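Unit 3: Hydration and Pacing for the Distance Runner
Recreational Running and Event Preparation
Instructor: Aino Saarela

Reading before class: the chapter on fluid balance in the course packet, and Tamás Erdős's notes on the Skirevance hill race.

3.1 Fluid needs

Sweat rate differs widely among runners of the same size and fitness. Students are expected to measure their own. Weigh yourself before and after a training run of one hour, without shoes, and record any fluid taken on the way. A loss of 2 pounds or less calls for no change in routine. Larger losses should be discussed with the instructor before the next long run.

Drinking far beyond thirst is also a hazard. Excess plain water over several hours can lower blood sodium to a dangerous level, and slower runners are at greater risk than faster ones.

3.2 Pacing

The opening miles should feel easy. Hold back for the first 3 miles, settle into goal pace, and reassess at the halfway mark. On hilly courses, keep effort steady and allow pace to vary. Erdős gives his splits for both halves of Skirevance; note how little his heart rate changes on the long climb.

3.3 Aid stations

At a race with 2,000 entrants, the first tables are crowded. Move to the far end of the station, take the drink, and step clear of other runners before slowing. Those who prefer to carry their own drink should train with it.
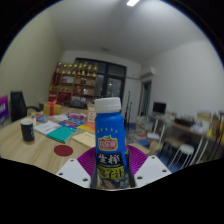 3.4 Assignment

Submit a written race plan of 20 lines or fewer, covering pace, fluids and clothing. Plans are due December 4, 2019, in Müzeyyen Taşdemir's mailbox. Late plans will be accepted only by prior arrangement.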